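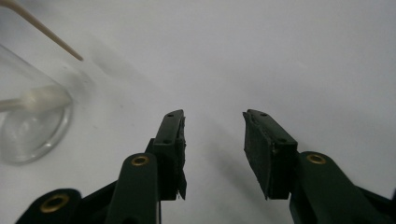
White work surface, smooth. Slightly darker at upper left, brighter to the right.

September 3, 2025
By Saqib Bugti

White top, room 3: finish and light

Carried on with the white top. The open question from May was whether the gray patch toward one corner is in the finish or in the light. Galimton thinks we under-coated that end. I had the same opinion until today and am now less sure of it.

The shading in the picture is soft and has no edge to it. A thin coat normally leaves a lap line or a roller stop somewhere, and I can't find one there. Going by the picture alone I would put it down to light falloff from the window side. The picture alone is not enough to close it, so I did the card check as well.

Card check: one white reference card, moved across the top in a line from the window end to the door end, meter held at the same height over each stop. Overhead lights on, blind down. Readings in lux.

Window end: 500
Middle: 420
Door end: 359

The card dims along with the top. I compared card and surface by eye at every stop and could not separate them at the middle or the door end. At the window end the card looks a touch colder than the top. Kekberg's white has always leaned warm next to the card, and the sample chip in the drawer does the same, so I am not treating that as a fault.

Repeated the run with the blind up. The window reading jumped around with cloud and I threw the numbers out. Blind stays down for any further checks.

Surface prep, for the record: wiped down with plain water and a lint-free cloth, left to dry, then a second wipe with the cloth barely damp. No solvent. The Etside cleaner is back on the shelf with its cap on. It left a faint bloom on the offcut last time and I don't want it on the full top until the finish has had longer to harden.

Feel: smooth under the hand across the middle. Slight grit within a hand's width of the back edge. Probably dust that settled while the last coat was open - the vent is directly over it. Rubbed one small area with a worn piece of 500 grit and it went away, but left that spot duller than the rest. A full pass at the back edge would need a recoat to bring the sheen level again. Not doing that this week.

Coat history, copied over from the tin lid before it gets thrown out: primer, one coat; white, 3 coats, 80 minutes between. The third went on late in the day and the interval was longer than that. Exact time not written down.

Things still open:
- Turn the top end for end and repeat the card run. If the dark corner moves with the top, Galimton is right. Needs two people.
- Ask Yousafzai whether the diffuser sheet can be shifted toward the door. The fitting looks as though it slides but one of the screws is painted over.
- Move the vent or shut it during coating.
- Label the offcuts. Two of them have no coat count on the back and are no use for comparison.

Meter battery is down to one bar. Spare is in the left drawer, under the tape.

Filed under: Workshop notes / Surfaces and lighting

Contact the workshop | © 2025 Kekberg Workshop | Back to top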